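Emenden swap day is moving to the old library building

2026-10-22

Okay, so it's official and I'm a little giddy about it. The Emenden clothing swap, which has been squeezed into the back half of the Tiltov Street community hall for as long as I've lived here, is moving into the old library building next month. More floor space, better light, and a door you can get a stroller through!

I stopped by the town office yesterday and got the numbers from Pilar Escobar, who runs the swap. The June one took in 2,842 items, and 1,523 of them went home with someone the same day. The rest went on to the thrift store in Peixoto. She told me they had 290 people through the door in one afternoon, in a room with a posted limit of 65, so the line ran down the steps and past the bakery. (I was in that line. I bought two rolls and a coffee before I got anywhere near a sweater.)
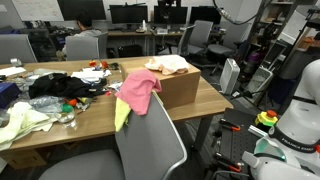
Around Town

If you're planning to bring stuff, drop-off opens the evening before, at the side entrance on Clorkis Lane. Boxes or bags are both fine. Clothes, towels, sheets and blankets are all welcome, but please check the pockets first — Pilar has a whole jar of keys at home and would love to stop adding to it. No shoes this time, and no pillows.

The ticket system is staying. You get one ticket per item, up to 20, and kids' clothes don't need a ticket at all. Leftover tickets from June still count, so go look on your fridge.

I asked about parking, because you'd all ask me if I didn't. The library lot is small and half of it is still torn up from the drain work. The lot behind the hall is a five-minute walk and it'll be open all day.

They could also use a few more people for the sorting shift, which runs two hours and comes with soup. Sign-up sheet is at the town office, next to the dog license forms. I put my name down for the coats.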